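El Rustden confirma la sanción a Yuxi Fan y pierde a su mediocentro para el resto de la fase

El comité de competición de la liga regional de Murudham ha ratificado los 5 partidos de suspensión impuestos a Yuxi Fan, centrocampista del Rustden, por alinearse con una ficha tramitada fuera de plazo. El club deberá abonar además una multa de 492 euros.

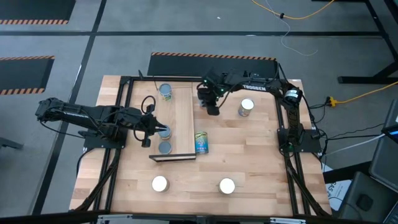
Mesa de madera con dos brazos robóticos negros.

La irregularidad se remonta a marzo, cuando el jugador llegó procedente del Likano. Según la resolución, el documento de baja federativa entró en el registro 40 minutos después del cierre. El Rustden alegó que la solicitud se había iniciado dentro del plazo, argumento que el comité desestima al considerar válida únicamente la hora de entrada.

El encuentro afectado, frente al Yuan, se da por perdido al infractor. Fan había sido sustituido en el minuto 67.
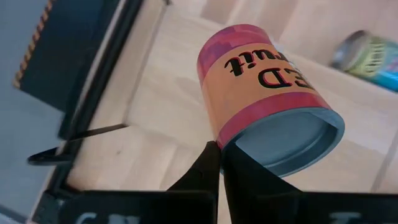
Lata con etiqueta en tonos rosa y naranja, sujeta por una pinza.

El fallo puede recurrirse en apelación, aunque el recurso no suspende la ejecución de la pena. El Likano, que no era parte en el expediente, no ha hecho declaraciones.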